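Summer hours at the Flilcombe workroom

The workroom on Urquijo Street switches to summer hours on Jul 2, 2021. Doors open at 10 and close at 4, and the evening session is off until further notice. The overhead lights stay on the whole time, so please don't switch them off at lunch.
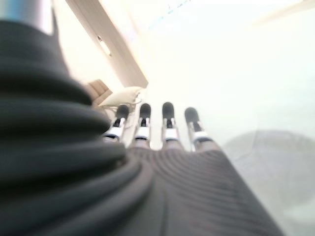

Lockers need to be cleared before then. Anything left on the shelves since April will go into the storage cage – ask at the front desk for the key. A locker for the season costs $20, same as last year. Members who want to keep their current number should sign the sheet by the door.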